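Comparison of Two Column Protocols for Plant DNA Extraction from Dried Leaf Tissue

Background

Dried leaf material is easy to store, but it often gives low yields of DNA because the tissue is hard to break open and contains polysaccharides that carry over into the eluate. The aim of this project was to compare the Pomska spin column protocol with the longer Skatska protocol on the same batch of dried spinach and to determine whether the longer lysis step improves purity.

Materials and methods

Leaves were dried over silica gel, ground with a mortar and pestle, and divided into 53 tubes. Three tubes were kept as blanks with no tissue, and the rest were split evenly between the two protocols. Lysis buffer was added at 200 microliters per tube. Pomska tubes were incubated for 5 minutes at 65 degrees C. Skatska tubes were incubated for an hour at the same temperature and inverted by hand every ten minutes. 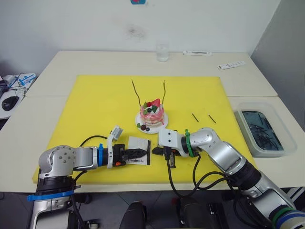 Labeling was the main source of error in the pilot run. Ink on the tube caps dissolved when ethanol was spilled during the wash step, and four samples could not be assigned to a protocol. For the full run, each rack was given a separate paper label, kept away from the wash station. A flat card is suitable for this, about as plain as the small white one with "Handmade" printed on it in black script, provided the rack number is written in pencil. Tube numbers were also scratched into the side wall of each tube.

After lysis, debris was spun down and the supernatant was loaded onto the columns. Both protocols used two ethanol washes and a dry spin. DNA was eluted in 50 microliters of low-salt buffer, and absorbance was read at 230, 260 and 280 nm.

Results

The Skatska tubes gave a higher mean yield, but the spread between tubes was also wider. The 260/280 ratios were acceptable for both groups. The 260/230 ratios were low in the Pomska group, which is consistent with polysaccharide or salt carryover. Blanks gave no measurable DNA. On the gel, Skatska samples showed a band near the top of the lane with a faint smear below it. Pomska samples showed less smearing. A 1,000 bp marker band was used to check the run distance.

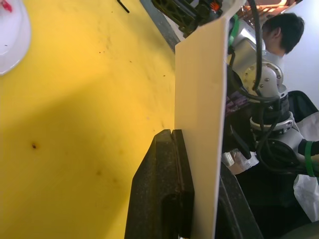

Julián Requena read the draft and objected that the two protocols differ in more than lysis time, as the Skatska buffer contains more detergent. He suggested running the Pomska buffer for the full hour as a third group. This is a fair point, and the present data cannot separate the two effects. There was enough ground tissue left for eight more tubes, but the columns had been used up by Tuesday.

Sources of error

Grinding was done by hand and particle size was not checked. Absorbance readings also include any RNA present, and no RNase step was used in either protocol, so the yields are probably too high in both groups.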